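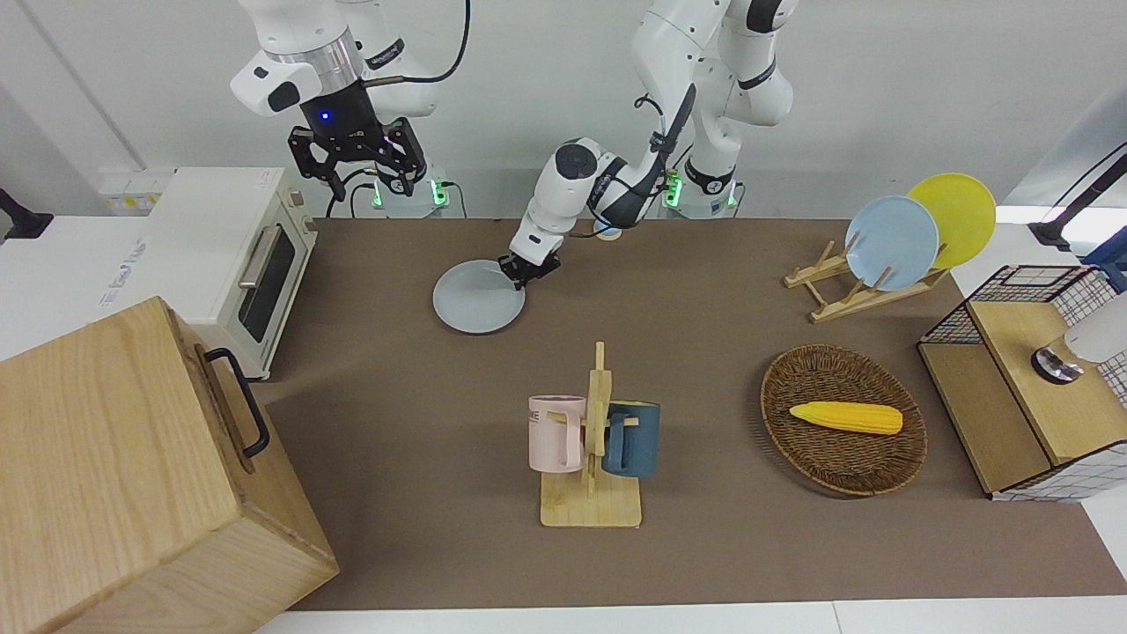
What should stay out on the bench in a small shared kitchen? Whatever gets used every day, and the plates if the cupboard is a nuisance to reach.

Slide 3. Start with the Vuvia booklet. 56 tips, and I'd keep two. Ask for hands up - who has decanted their rice into matching jars and still does it in June? Pause.

Toaster oven next. The booklet says put it away after each use. I don't buy it. Domingo Sosa tried that at Otach and was back to leaving it out before the booklet got past the tea room.

Wooden boxes and drawers on the bench: fine if you can say what's in them. Most people can't. Mine had dead batteries and a takeaway menu.

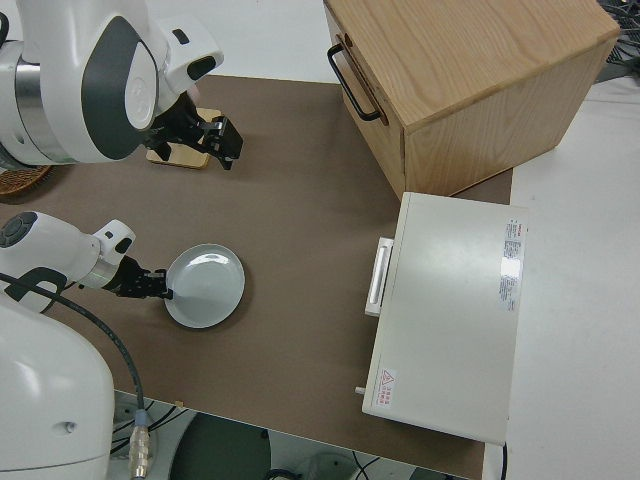 Coasters are where I lose the room, so go gently. One small one by the kettle, maybe. Hipólito reckons they save the surface. Ask him for evidence, he'll enjoy it.

Plates - stack them by size near where you dish up. Skip the $76 rack. Lautaro Espinoza will bring up the rack. Let him, then move on.

If running over, drop slide 9 (baskets) and go straight to questions.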